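The Small Trader and the Long Arm of the Tax Office

I have paid taxes in three countries, and in none of them was I rich. I say this at the start because people who write against tax enforcement usually have something to protect, and I do not. My opinion is that Iresden needs a stronger tax office, and that the campaign which started there in December is spending its strength on the wrong people.

The facts are simple enough. The revenue office sent 3026 letters to people who, in its opinion, had income that they did not declare. The letters gave thirty days to answer. They were all the same letter, with the same threatening second paragraph, and the same telephone number at the bottom which is busy from nine in the morning until it closes. When the office published its first results, 1807 of the letters had gone to persons registered as sole traders. Only 269 had gone to companies of any kind. The rest went to private persons, many of them with one small bank account in the country where they were born.

I am one of the sole traders. I translate manuals and contracts, and I received my letter because a client in Zakik paid me by a bank transfer in two parts, and the second part came in January. I had declared it in the correct year. It took me two months and one visit in person to prove this, and the lady who received me was very polite and agreed with me in four minutes. She said she could have seen it on her screen before the letter was sent, if someone had asked her to look.

This is my first complaint. A letter costs the office almost nothing. For the person who receives it, the cost is real. There is the accountant, there is the lost day of work, and there is the bad sleep, which no office puts in its report. My neighbor Unai Pastor repairs bicycles and keeps his books very clean. He paid his accountant more to answer the letter than the sum which the letter was asking for. He could have paid the sum and finished with it, and his accountant told him that many people do exactly this. So the office counts that money as recovered tax. I would call it by another name.

My second complaint is about who did not get a letter. Everybody who does business here knows of Skamell. The company has its warehouse, its trucks and most of its workers in our district, and its profit in a place where it has one mailbox. I do not say that this is against the law. Probably it is not, and this is the problem. Skamell pays a license fee to its own sister company, Manalo, for the right to use its own name, and the fee is by good luck almost as large as the profit. When the local newspaper asked the revenue office about this arrangement, the answer was that the office does not comment on single taxpayers. A bicycle repairman is also a single taxpayer, but he does not have a press department to ask the question for him.

The defenders of the campaign say two things, and I want to be fair to both. They say first that small evasion, when you add it all together, is large. I believe it. I have been offered the price "without paper" by plumbers, painters and one dentist, and I understand that a school cannot be heated with money that never arrives. People who cheat a little also do harm to the honest trader next door, who must ask a higher price for the same work. I have lost jobs in this way and I was angry.

They say second that the big cases take years and need specialists, and that an office must show results in the meantime. Here I agree with the first half only. Of course they need specialists. The department which looks at payments between related companies has 2 inspectors, and one of them is near retirement. A government that wanted to look at Skamell would hire people who can read such contracts, and would pay them enough that they do not leave for the other side of the table after one year. It would cost money in the beginning. The campaign of letters had its own cost too, and I have not seen it published anywhere.

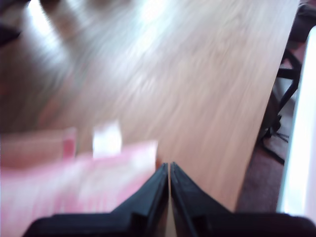

What I would propose is not very exciting. Before a letter is sent, a person should look at the file for five minutes. If the office is wrong, it should pay a fixed amount toward the accountant, even a small one, so that a mistake has a price on both sides. And the results should be published by size of taxpayer, every year, with the money really collected next to the money spent to collect it. At present we get one big number and are asked to be impressed. A big number can behave like a strong light on a glossy tabletop, where in patches the wood turns nearly white and you cannot follow the grain, while the other part keeps its warm color and is easier to look at. I would like to read the part under the glare also. That is where the license fees are.

I know that some readers will answer that a person with nothing to hide should not mind a letter. I had nothing to hide, and I minded it. I minded it more when I learned that the information was already in the building. Trust in a tax office is built slowly, mostly by people who fill in the form correctly at the kitchen table in the evening without being forced, and it seems to me a strange plan to frighten these people first.

The comment period for the new enforcement rules is open until the end of the month, and anybody registered in Iresden can send a comment, also by ordinary mail. Mine is already sent. It is two pages long and I asked Unai to read it before, and he made me take out one word about the director of the revenue office, which I still think was the correct word.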